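Week 6 notes: workstation layout and surfaces

Reading for this week is the Lodesa packing room case, in the course folder. Please have it read before the seminar.

## 1. The work surface

Last week we looked at seating. This week is the table itself: height, reach, finish and light.

Height comes first. For light assembly the surface should sit a little below the elbow of the person using it. Precision work goes higher, so the forearms can be supported. Heavy work goes lower. A fixed table will be wrong for most of the people who use it, which is why the case compares the fixed Basa bench with the adjustable Negi bench.

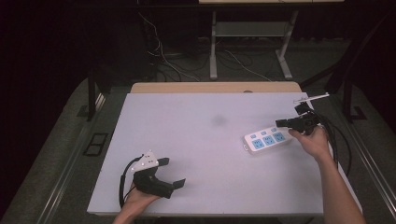 Reach is usually split into two zones. The near zone is what the forearm covers while the upper arm hangs close to the body. The far zone needs the whole arm extended. Anything handled on every cycle belongs in the near zone. Items used once or twice a shift can go further out. In the Lodesa case, the label tray was in the far zone and was used up to 4,000 times a week. Moving it cost nothing.

## 2. Finish and contrast

A glossy surface reflects ceiling lights into the eyes. A matte one scatters the light and is easier to look at for long periods. Color matters too. Pale tops make dark parts easy to find, but white parts can get lost on them. Check the finish against the things people will pick up.

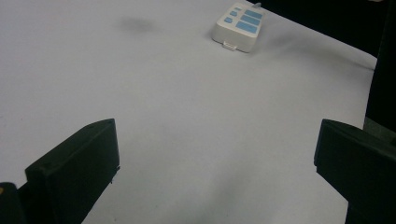 *Small white device with light blue buttons on a pale surface.*

Raised edges help keep small parts from rolling off, but they press into the wrist if they are sharp. Dema, the second site in the case, rounded the front edge only and left the others square.

## 3. Light

Place the main light to the side of the worker. Light from behind puts the worker's own shadow on the task. Light from straight ahead causes glare. An adjustable lamp is cheap and covers most problems.
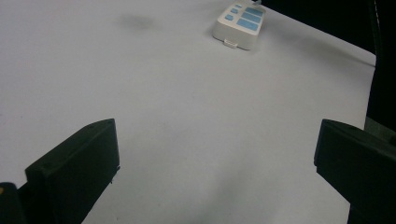
Older workers need more light for the same task, and they are more bothered by glare. A person of 60 may need a good deal more than a new hire in their twenties. One setting for the whole room is a compromise, so look for local control where the budget allows it.

## For the seminar

Bring a sketch of a table you use often, with the near and far zones marked. List 2 changes you would make and what each would cost. Rough estimates are fine.

The written assignment on the Lodesa case is due at the end of March.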